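Probebetrieb einer Sortierzelle: So behalten Sie als Team den Überblick

Stand: 17. Mai 2024

Wer eine automatische Zelle ins Haus bekommt, hört vorher meistens denselben Satz: Sie nimmt Ihnen die stumpfe Arbeit ab. Bei Rollberg, wo wir Getränkedosen aus Retouren prüfen und neu zusammenstellen, stand der Satz auch im Angebot von Gashi. Nach 42 Tagen Probebetrieb würde ich ihn so nicht unterschreiben. Ein Teil der stumpfen Arbeit ist weg, ein anderer ist dazugekommen und hat bloß noch keinen Namen im Dienstplan. Die folgende Anleitung richtet sich an Schichtleitungen und Betriebsräte, die so einen Probebetrieb begleiten müssen.

Schritt 1: Die Arbeit vorher aufschreiben

Fangen Sie an, bevor die Zelle läuft. Schreiben Sie auf, was am Platz getan wird, auch das Nebenbei: Dosen aufstellen, Kartonreste wegräumen, dem Kollegen am Nachbartisch sagen, dass eine Palette verbeult ist. Im Lastenheft stand bei uns nur »Dose greifen, Dose ablegen«. Alles andere hat die Zelle folglich nie übernommen.

Schritt 2: Eingriffe protokollieren

Legen Sie ein Blatt neben die Zelle, auf Papier. Die Software von Folidby meldet Störungen erst, wenn die Zelle stehen bleibt. Wer vorher schnell etwas geraderückt, taucht in keiner Auswertung auf. Drei Spalten genügen: Uhrzeit, Handgriff, Kürzel. Im April kamen wir auf 1.233 Einträge, die Auswertung des Herstellers führte für denselben Monat zwei Störungen.

Schritt 3: Unordentliche Ware verwenden

Bei der Vorführung standen alle Dosen aufrecht, mit Abstand, alle von derselben Sorte. So kommt bei uns nichts an. Bestehen Sie auf gemischten Sorten, und lassen Sie auch Dosen hinlegen, mit dem Boden nach vorn, dicht vor stehenden. An einer solchen Dose verdeckt der Boden einen Teil der Dose dahinter, und durch Acrylwände mit Deckenlicht darauf muss man selbst als Mensch zweimal hinschauen.
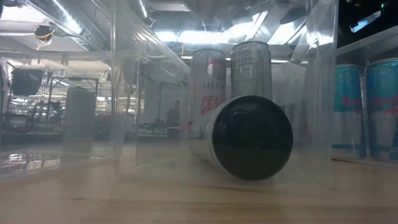
Anežka Kadlec hält dagegen, das sei zu streng: Am alten Platz habe sie sich abends kaum noch die Handgelenke bewegen können, und lieber rücke sie den halben Tag Dosen gerade, als wieder jede einzelne umzupacken. Das Protokollblatt finde sie trotzdem richtig, nur müsse die Zeit dafür auch bezahlt werden.

Der Einwand gehört in die Bewertung, und zwar mit eigener Zeile. Entlastung der Gelenke lässt sich abfragen, am besten vor dem Start und noch einmal am Ende.

Schritt 4: Zuständigkeit festlegen

Wer darf die Zelle anhalten? Wer öffnet sie? Bei uns hieß es anfangs »wer gerade da ist« – das war dann immer die Person mit dem geringsten Stundenlohn. Schreiben Sie Namen in den Plan und rechnen Sie die Zeit als Arbeitszeit.

Schritt 5: Erst dann über Stellen reden

Die Geschäftsführung wollte schon in der ersten Woche wissen, wie viele Leute man am Tisch noch braucht. Verweisen Sie auf das Protokoll und nennen Sie keine Zahl, bevor es ausgewertet ist. Die Vorlage für das Blatt liegt im Ordner Beteo, Register 3.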